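News > Company > Press releases

Flidido opens its practice rooms so small robots can learn from more people

4 min read

KISTENIA, November. Hi, I'm Anikó Vass, I run the data side of things at Flidido, and I get to write this one myself because our usual press person is on leave (lucky her!). So it'll be a bit looser than you're used to from us.

The news first. Starting this month, anyone who signs up can log in to one of our simulated rooms and drive a small humanoid robot through an everyday job. Every run you finish gets saved as an example, and the examples go into the pile our learning system trains on. We're calling the project Havar. It opens with 29 rooms, and we want 4000 good runs before we train the next version.

I've been collecting these runs with a tiny team for a long time now, and we got very good at doing everything the same way. That's a problem! If five people all reach for a bottle from the left, the system learns that bottles get reached for from the left, and then it falls to pieces when there's a wall there. We need people who do it oddly, slowly, in the wrong order, with a pause in the middle to think. Clumsy runs are welcome too, as long as you get there in the end.

The rooms are all computer-rendered, and we've gone a little wild with them. Our room builder, Hrefna Hafstein, changes the furniture, the lamps, the wall finish and the tabletops between sets, so the robot can't get by on memorizing one beige kitchen. I asked her for "a hotel bedroom, but make the table interesting" and I got what I asked for.

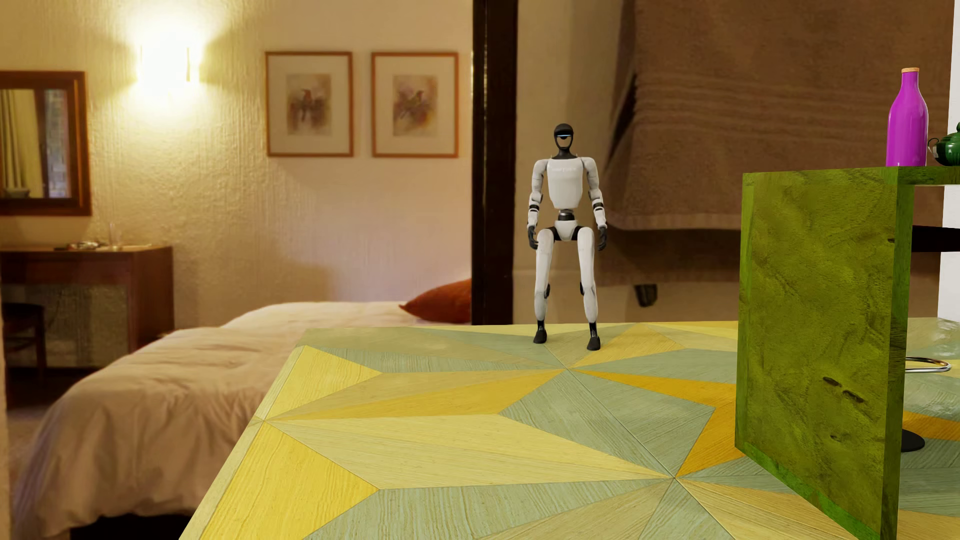

Simulated bedroom from the Havar set, with the robot on a patterned tabletop and a bottle on the green shelf. Render: Flidido

I love that table. The triangles give the vision part of the system a hard time, and a busy surface under the feet is exactly the kind of thing people have at home. The colors get pushed around as well, so don't be surprised if your room has a magenta bottle one day and something much duller the next.

A run goes like this. You pick a room, you get one written task ("move the bottle along the shelf", say), and you steer the arms and hands with a game controller or a pair of tracked gloves. When you're happy you hit save. We store the joint positions, the robot's view and the task text, and we don't record your voice or your face. Someone on my team watches each run before it goes in, and yes, we do throw some out, mostly the ones where the robot has wandered off and the person has clearly gone for a snack.

Our partner Karppinen is handling the servers and the sign-up page. Their crew ran a closed trial with 23 testers and came back with a long list of complaints about the camera controls, nearly all of them fair. We've fixed the zoom. The tilt is still a bit touchy, sorry, it's next on the list.

Sign-up is open now on the Havar page, and new rooms go up every Tuesday. Teachers and clubs can ask for a shared login. Press who want a try can write to me at the Flidido office and I'll set you up with a room, and probably talk your ear off about tabletops.

3 comments

gridlock_pam
Do the gloves have to be a certain kind? Mine are pretty old.

Anikó V. (Flidido)
Old is fine if they still report finger bend! Send me the model and I'll check.

tomato_stan
Signed up, spent my whole lunch break on one shelf. The tilt really is touchy.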